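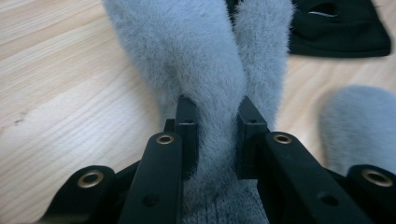
Speaker notes — Does pile direction matter? Handheld demonstrations for soft goods
Menaka Wijesinghe, Friday session

8 min read

Slide 1. Title

Thank Janaka Gunawardena for the data work and say he is in the room for the policy questions. Twenty-minute slot, leave five for questions. Start with the result in case people have to leave for the parallel session: a policy trained on mixed fabrics did worse on furry ones than we expected, and relabeling the grasp point fixed more of it than adding data did.

Slide 2. The problem

Most cloth work in our field uses towels, T-shirts and squares of cotton. They are flat, they are one material, and the edge is easy to find. People don't own only towels. They own hats with fur trim, lined gloves, slippers, robes, soft toys. On these the edge is fuzzy and the surface hides the thickness. The jaws meet fur some distance before they meet anything that will carry load.

We call this the pile offset. It is the gap between where the fabric seems to start and where it starts for the purpose of holding it. On a dish towel it is zero for practical purposes. On plush it can be larger than the position error we normally worry about.

Slide 3. Collection

Handheld gripper, two parallel fingers, camera looking past the jaws at the table. The person holds the tool and does the task the way they would do it by hand. No arm at this stage. The full set is called Lustunum. It has 3784 demonstrations, of which 1296 involve at least one item with pile. The rest are smooth knits and wovens.

Three tasks: pick and lay flat, separate two overlapping items, and sort into bins. Every task was done on plain tabletops with normal room light. We did not tell collectors where to grasp. That was a choice and it comes back on slide 6.

Pause here. Someone usually asks about force sensing. There is none on the handheld tool. Jaw opening is recorded, contact is not.

Slide 4. What mixed materials do

Point at the place where fur meets ribbed knit. This is the hardest case in the set. The knit stretches, the fur strip mostly doesn't, and a grasp on one drags the other along behind it. If you pinch only the fur you may be holding fibers. If you pinch the knit you are holding the item but the fur still fills the gap between the jaws, so the opening reads wider than it should.

In the jaw-opening plot, the blue line is cotton and the orange line is plush. Cotton drops and goes flat. Plush drops, slows down, and keeps creeping closed as the pile compresses. Our first success detector waited for the line to go flat, so on plush it fired late or did not fire. We lost two weeks to that. Say so, people like to hear it.

Slide 5. Baseline

Policy trained on all of Lustunum, no material labels, run on a fixed arm with the same fingers. On smooth items it did what we wanted. On furry items the common failure was the early close. The jaws shut on the outer fibers, the arm lifted, and the item stayed on the table or came up a little and slid out. The second failure was grabbing two items when one lay near the other in a similar shade. Gray on gray was worse than gray on black, no surprise there.

Don't read the table aloud. Give them a few seconds and say the bottom row is the one to look at.

Slide 6. Relabeling

Janaka's idea. He took the demonstrations with pile and moved the labeled grasp point from the first contact in the image to the place where the jaws stopped closing. Same videos, same people, different label. It took him and one student most of June. He used a tool they wrote called Cumix, which steps through the closing phase and lets you click once per demonstration. It is not pretty. We will share it anyway.

After relabeling, the early close became the less common failure. Double grasps did not change at all, as you would guess, since the label says nothing about which item is which.

Slide 7. More data versus better labels

We asked whether we could have skipped the relabeling and collected more. So we collected 2000 further demonstrations with pile, in the original style, and trained again without the new labels. It helped some. It did not reach the relabeled policy trained on the smaller set. Adding both together gave a small gain over relabeling alone, within the spread between seeds, so I am not going to claim it.

If asked: yes, the same collectors, and yes, they may have gotten better at it over time. We can't separate that out.

Slide 8. Does direction matter?

The question in the title. Short answer, less than we thought. We brushed the pile toward the gripper, away from it, and sideways, with eight items in each condition. Toward the gripper was a bit worse before relabeling. After relabeling the difference was too small to call. We planned this as the main experiment of the project and it ended up as one slide.

Long pile may be different. Everything we used was short or medium. Don't let anyone push you into a statement about shag.

Slide 9. Limits

One finger design, flat faces with no compliant pads. Pads would probably change the creep curve. One camera placement. The jaws hide part of the fabric at the moment of closing, and on thick items they hide most of what you need to see. Nearly all tables were light colored. A group at Murnex tried our checkpoint on a dark bench and sent back a long list of misses, which is fair.

We also don't have a good measure of damage. The grasp that holds best on fur is deeper and closes harder, and for a real garment you would want to know what that does to the pile after fifty picks. The Wickramasinghe lab has a wear test for upholstery that might carry over. We have talked to them but have nothing to show yet.

Slide 10. Next

Two items on the list. First, predict the pile offset from the image before closing, so the arm can go in deeper on the first try — early version running, no numbers in this talk. Second, instance labels for the double grasp problem, starting with pairs in the same color.

Slide 11. Thanks and questions

Leave the creep curve on screen during questions, not the thank-you slide. Likely ones:

Why not a suction or needle gripper? Different project. We want tools that also handle the rest of the laundry.

Is the data out? Lustunum is out with the original labels. The new labels come with the paper.

Could the network learn the offset by itself with enough data? Maybe. See slide 7 for how far we got. Hand this one to Janaka if it runs long.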